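Chapter 3

Why Your Desk Fills Up Again

What you'll get from this chapter
How a surface goes from clear to covered
The difference between storage and parking
What "reach" means and how to measure yours
How to run a one-week surface log

Key terms: surface, parking, reach zone, landing spot, reset, drift

Let me start with a confession, which is a bad way to start a textbook chapter but a pretty good way to start this one. The week I signed up to write a book on household organization, I couldn't find the contract. It was on my desk. It was under a seed catalog, two padded envelopes and a bowl that had held grapes at some point in July, and I sat there moving things from the left side to the right side and then back to the left side, getting crosser and crosser, until I found it stuck to the bottom of the bowl.

So I'm not writing to you from the mountaintop! I've taught this course for 13 years and my desk still fills up. What has changed is that I know how it fills up, and I can usually catch it before the bowl stage.

In Chapter 2 we looked at closed storage: drawers, cupboards, boxes with lids. Closed storage is forgiving. You can shove things in and shut the door and life goes on. Open surfaces don't work like that. A desk, a kitchen counter, the top of a dresser, the little shelf by the front door (my personal enemy), they're all in use all day long, and everything you put on them is in somebody's way almost immediately.

3.1 Storage and parking

I want you to get comfortable with one distinction early on, as the rest of the chapter leans on it pretty hard.

Storage is where a thing lives. Parking is where a thing waits. Your stapler might be stored on the desk, and that's fine, it lives there. The library book you plan to return tomorrow is parked there. The trouble is that they look exactly the same. A parked library book and a stored library book are both just a book on a desk, and after a few days even you stop knowing which one it is.

When I say a surface has drifted, I mean that parked things have started to be treated as stored things. You dust around them. You set your coffee on top of them. I once had a box of light bulbs parked on a windowsill for so long that a visitor asked me where I'd gotten the idea of using it as a bookend.

Students often ask me whether parking is bad, and I always say no, you can't run a house without it. Groceries have to sit somewhere while you open the fridge. Mail has to sit somewhere until you've read it. What you want is for parking to have a place and an end. We'll call that place a landing spot, and section 3.4 is all about picking one.

3.2 The Wultberg Street desks

A few years back I helped with a small project at Holst, a shared office on Wultberg Street where people rent a desk by the month. The owners were fed up. Every desk was supposed to be cleared at the end of the day and almost none of them were, and the signs they'd put up asking people to be considerate had done nothing at all (signs like that rarely do, but more on signs in Chapter 7).

There were 43 desks, and I walked past all of them at five in the afternoon for two weeks with a clipboard, feeling like a hall monitor. I wrote down what had been left behind and where on the desk it was. When I typed it up I had 200 items, and I'd fully expected most of them to be paper. They weren't! Paper came in well behind what I ended up calling the halfway things: a scarf, a lunch container, a phone charger, a pair of gloves, a cloth for wiping glasses. Stuff that belongs to a person more than to a desk, but that comes off the person as soon as they sit down.

Nearly all of the halfway things were at the back corners. I remember being puzzled by this, because the back corners are the hardest part of a desk to get to. Then I sat down at one of the desks and did what anyone does. I took off my scarf, looked for somewhere it wouldn't bother me, and pushed it away as far as my arm would go.

That gave me the idea for the exercise you'll do at the end of this chapter, and it got Holst a row of plain hooks along the wall behind the chairs. The hooks cost very little. The scarves moved to them within days, and the lunch containers, I'm sorry to say, did not.

3.3 Reach

Sit at whatever surface you use most. Keep your elbows loosely at your sides and sweep your hands in an arc, the way you would if you were brushing off crumbs. The area you just covered is your near zone. Now straighten your arms and sweep again, without leaning. The extra strip you've gained is your far zone. Anything past that is out of reach, even if it's still technically on your desk.

Most people are surprised by how small the near zone is. Mine is barely bigger than an open newspaper. And yet that's where nearly everything happens: writing, typing, eating a sandwich, sorting receipts, mending a button. It's the busiest real estate in the house and most of us give a big piece of it to a pen cup with eleven dead pens in it.

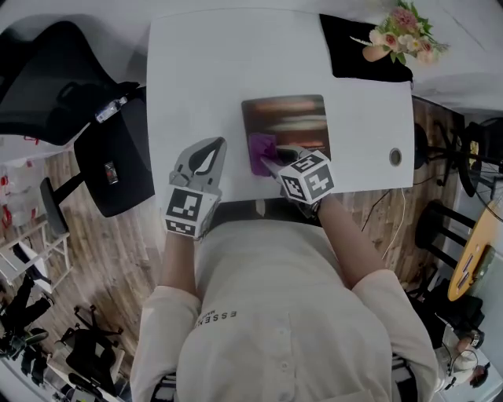
The far zone deserves a little more respect than it gets. It's a good home for things you use every day but only once or twice: the tape, the calculator, the notebook where you write down what you owe the plumber. You can get them without standing up, and they don't crowd your elbows. What the far zone is terrible for is parking. A thing parked in the near zone annoys you until you deal with it, and that annoyance is doing you a favor. Slide the same thing into the far zone and the annoyance stops, and so does any chance of the thing getting dealt with before spring.

If you share a surface with someone, do the sweep together. Your zones will overlap somewhere, and that overlap is where the arguments are. My household had a long-running disagreement about a fruit bowl that was cleared up in a minute once we saw that it sat in the middle of both our near zones.

A quick word about products. There's a whole industry of trays, risers, tiered stands and spinning caddies, and I've bought plenty of them. I still own a Gakar riser and a Hornivau letter tray, and I like them both, but I bought them in the wrong order. I got the tray first and then went looking for things to put in it, so of course I found some. Please finish your surface log before you spend any money. You may find you need a tray, or you may find you need a hook, and it's hard to know which from inside a store.

3.4 Choosing a landing spot

A landing spot is one small, marked area where things are allowed to wait. Mine is a baking sheet (an old one, slightly warped) on the left end of the kitchen counter. Whatever is on the baking sheet is parked. Whatever is off the baking sheet had better be stored.

Pick a spot you pass anyway. Keep it small enough to fill up, which sounds backward, but a landing spot that never gets full never gets emptied either. Put it in someone's near zone if you can stand it. And give it a time of day for the reset. I do mine at nine at night while the kettle is on, and on a normal evening I'm finished before the water boils.

Try it: the one-week surface log

Choose one surface and leave it exactly as it is. Don't tidy it first, please, I'll be able to tell.

Draw its outline on a sheet of paper and mark your near and far zones on it.

Each evening, write down whatever has arrived that day, show where it landed, and put an S for stored or a P for parked next to it. If you can't decide, put a question mark.

At the end of the week, circle every P that is still there, and every question mark. Bring the sheet with you to section 3.5, where we'll sort the circled items by where they came from and start finding them somewhere better to go.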